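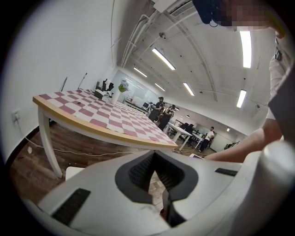

How close are we to a machine that can do the chores in an ordinary house?

Closer than when I started this blog, and still a long way off if you mean all of them. A machine can do one chore in one room, slowly, if somebody has set the room up first. That has been the state of things for a while, and I don't expect it to change this year.

I bring it up after reading the January write-up from Drerkiron, the test group that scores home robots on small jobs. They ran 40 tries at each job. Wiping a flat table did fine. Picking up a cup did fine too. Towels did badly, and towels are what I care about, as I fold a lot of them.

Cloth is hard for a few plain reasons. It has no fixed shape. Once you grab it in the middle, the corners go somewhere you can't see. A person finds a corner by feel and runs a thumb along the hem, and most grippers have two fingers and no real sense of touch.
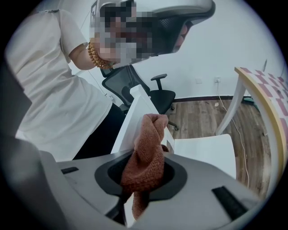

The other trouble is time. The best towel run in the write-up took 4 minutes for one fold. I can do a whole basket in less, with the radio on. My sister-in-law says she would still take the slow robot, because it could work while she is out of the house. That is a fair point — I hadn't thought of speed that way. A dishwasher is slow too.

What I do like is the way people are going at it now. You do the chore yourself, by hand, with the same kind of gripper the robot will have, and the machine learns from the recordings. The Insaurralde project does it like this, and they say 5 people can record in more homes than one robot could ever be carried into.

Indier, the shop-floor outfit I wrote about in January, is still sticking to boxes and bins. They may be right to. A bin is the same shape every morning.

I'm keeping my laundry basket for now. Next post will be on the Escombe vacuum, which got stuck under the couch again on Saturday.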